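Chapter 7
Reading the Rate Books

In this chapter
What a rate book was for
The columns and who filled them in
Owners, occupiers and people who were neither
Spelling, ditto marks and other hazards
Working through the Westora books

Most family historians meet the rate book late, usually on a wet afternoon when the parish registers have run dry. It's a poor first impression. The binding sheds red dust on your cuffs, the handwriting leans like a fence, and the contents are a list of people who owed the council money. Stay with it. A birth record tells you that your great-grandmother arrived. A rate book can tell you that seven years later her father had two rooms, a well and an unpaid bill.

A rate book is a yearly list of property in a council area, drawn up so that each property could be charged. The clerk had no interest in your family. This is the source's great strength. People lied cheerfully to ministers, census takers and newspaper editors, but the clerk wanted to know whether the house had a second chimney, and he could see it from the road.

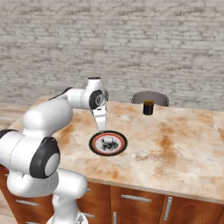
Figure 7.1 Robot arm over a marbled countertop, its gripper pointing down at a round decorated plate.

The columns changed from council to council, and sometimes from clerk to clerk. In the Westora books you'll find the assessment number, the occupier, the owner, a description of the property, its yearly value and the amount due. A last column is headed Remarks. Read it first. Most entries there are dull ("pd", "gone", "see over"), but once in a while a clerk near the end of his patience wrote down exactly what he thought of a ratepayer, and you'll want to be there for it.

Occupiers are the part beginners skip. If your people rented, they won't turn up in land titles at all, and the occupier column may be the only yearly record of where they slept. Lodgers weren't listed. Neither, as a rule, were wives, until they became widows, at which point the clerk discovered them overnight. A woman who appears suddenly in the July list, at an address where a man of the same surname had paid for years, is a strong hint to go looking for a burial.

Spelling needs a thick skin. The Howlader household at Pruvo is entered under four different surnames, one of which seems to be a kind of soup. Yaw Kpodo, whose index to the Pruvo ward runs to 37 pages, gave up on strict alphabetical order and grouped the names by sound. He was right to do it, and we'll borrow his method in the second half of the chapter. 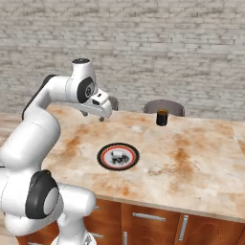
Figure 7.2 White robotic arm with dark joint caps, the gripper hanging above a marble countertop.

Ditto marks are worse. A tired clerk could run them down a full page, and one slip at the top made everybody below it the owner of Jostus Mill. When you copy an entry, write the marks as you find them and put your own reading in square brackets - never the reverse.

Before you begin, gather the following:

A street map as close in date to the books as you can get
A list of every spelling you've met so far, including the silly ones
Pencils (the reading room will take your pen away)

Section 7.1 starts with a single street of 22 houses and follows it through one year's book. By Section 7.4 we'll be following one family over 70 years, by which time they'll have moved twice, quarrelled with the council over a drain and changed their name by accident.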